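Wrist camera frames arrive late relative to joint states: correct in the driver or in the dataset writer?

Celtik Community Help > Software > Perception and recording
Tags: time synchronisation, wrist camera, teleoperation, Clastivgate

Posted by Woltow Laboratory Software Desk

Our department maintains the recording software for a set of manipulators fitted with two-finger grippers and a small camera at the wrist. Episodes are written by the Clastivgate recorder, version 2, which subscribes to the camera stream and to the joint state stream and pairs each image with the nearest joint sample by timestamp. The camera runs at 30 frames per second and the joint states are published at 200 Hz.

During a review of recorded episodes we found that the gripper opening shown in the image does not agree with the gripper opening stored beside it. The image is behind. When the gripper is stationary the two agree. When it closes quickly, the stored value reports a closed gripper while the fingers in the image are still some distance apart. The difference is around 60 milliseconds and appears to be the same on every machine we have checked. 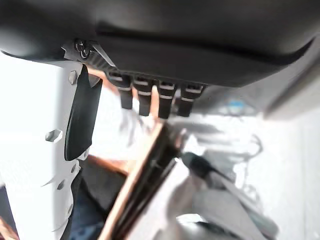
The effect is of greatest concern in episodes where objects are moved at speed, as a policy trained on these pairs will learn to act upon an image that is already out of date. We have approximated the delay by shifting the joint stream by a fixed amount and comparing the result by eye, but we do not consider this a satisfactory method.

We should be grateful for guidance on two matters. Firstly, should the correction be applied in the camera driver, so that every subscriber receives corrected stamps, or in the dataset writer, so that the original stamps are kept? Secondly, is there an accepted procedure for measuring the delay? We already hold 3,000 episodes recorded with the present settings and would prefer not to discard them.

The relevant part of our recorder configuration is as follows.

pairing: nearest
reference_stream: wrist_rgb
stamp_source: arrival
max_gap_ms: 20
drop_unpaired: true

Goel Integration Support

The configuration supplied contains the main cause. With stamp_source set to arrival, the recorder stamps each image when it is received by the host. Exposure, sensor readout, transfer and decoding have all taken place by then. The joint states are stamped by the controller at the time of sampling and carry almost no delay. Nearest pairing will therefore match an old image with a recent joint sample, and the max_gap_ms check will not detect this, as both stamps appear to be close together.

We recommend the following.

Set stamp_source to device where the camera supports it. The driver will then use the camera clock, converted to host time. Please confirm whether the stamp marks the start or the end of exposure. If it marks the start, add half of the exposure time, so that the stamp refers to the middle of the interval in which light was collected. Automatic exposure should be switched off or its value logged with each frame, otherwise the offset will vary with the lighting.

Apply the correction in the driver for new recordings. Where it is left to the dataset writer, live inference will receive uncorrected stamps while training receives corrected ones, and the two will disagree. The raw arrival stamp should be retained in a separate field.

To measure the delay, command the gripper to open and close in a slow sine movement with nothing held, and record both streams. Extract the finger separation from the images by any simple edge tracker, then find the shift that gives the highest correlation with the joint encoder. Repeat at a second speed. If the two results differ, the delay is not constant and a fixed offset should not be used.

The existing episodes can be paired again, provided that the joint stream was saved at its full rate. If only the paired samples were kept, values between them must be interpolated, and fast gripper movements will be less accurate.

Bench Controls User Group

Had the same thing. We set the offset to 50 and it was close enough for our purposes. It may be worth checking the USB hub as well.

Comment from Woltow Laboratory Software Desk

We thank both contributors. The joint stream was saved in full, and the existing episodes will be paired again once the delay has been measured. The device clock is supported on our cameras but was disabled in the launch file. We have not adopted the fixed value of 50, which does not match our own estimate.

Comment from Goel Integration Support

Please note that max_gap_ms may be reduced to 5 after the change. At 200 Hz a joint sample should always be available within that limit, and any rejected frame will then point to a genuine interruption in the stream.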